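Do you need 30 dish towels?

12 February 2025

Every few weeks another home blog tells me to quit paper towels and buy cloth. The number is always the same. Thirty towels, one for each day of the month, washed in one big load. I have my doubts about the math and bigger doubts about the people selling the bundles.

Where the number comes from

As far as I can tell it comes from stores. Embridge sells a stack of 30. Distar sells a stack of 10 and then suggests you buy three. Egilsson has a long page on "linen rotation" that I read twice and still couldn't follow, although the part with the Add to Cart button was very clear. One blogger says she has saved 3,356 paper towels since October. Did she count them? Who was holding the clipboard?

What I use

I own ten. Four are in the drawer, a couple are in the wash, and the rest are wherever I left them. I do laundry twice a week anyway, so a month's supply would only sit there getting musty and making the drawer stick. The drawer sticks enough as it is.

I also don't buy the idea that you need separate towels for glasses, hands, counters and bread. Hands and counters, fine, I keep those apart. Glasses get whatever is clean.

The folding business

Then there's folding. The file fold, the thirds fold, the little roll that stands up by itself in a basket. I tried the file fold for most of a winter and it fell over each time I pulled one out. These days I fold into a rough rectangle, press it once with my palm and move on. The blue and white striped one on my white table is about as neat as it gets around here, rumpled corners and all.

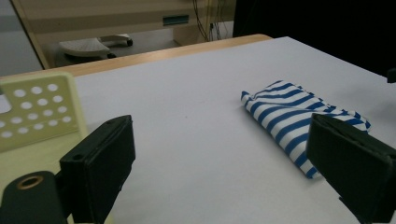
So would I buy more?

Maybe two. Suvham has a plain cotton one that looks all right, though the page claims it holds up for 477 washes and I'd like to know what happened on wash 478. I'll wait for a sale. If you have a big family or you bake every day, your number will be higher than mine, and you probably know it already without a chart.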